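Search this site Go

My jacket report, by Bontu Tekleab

So for my clothing project I wore the same denim jacket to class for 3 weeks in August and kept notes (my partner Gerardo Marino did the same with a wool blazer, poor guy!).
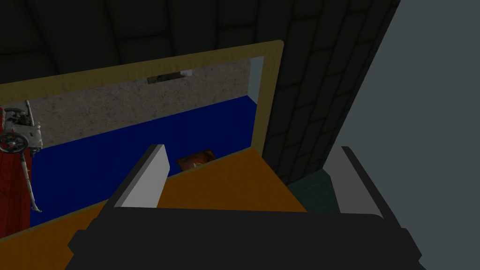
Orange surface below an open gripper

I paid 70 dollars for mine at Paiva, and it went with everything except my brown skirt.

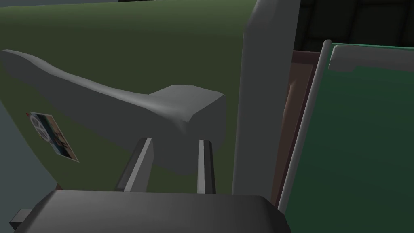
Gerardo got more compliments, but he was sweating by lunch, so I'd still pick denim.
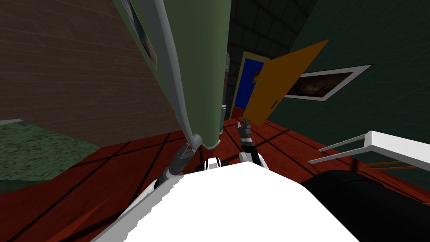 Green panel with a gray rim

Next time I want to try linen!

We use cookies. OK
Back to top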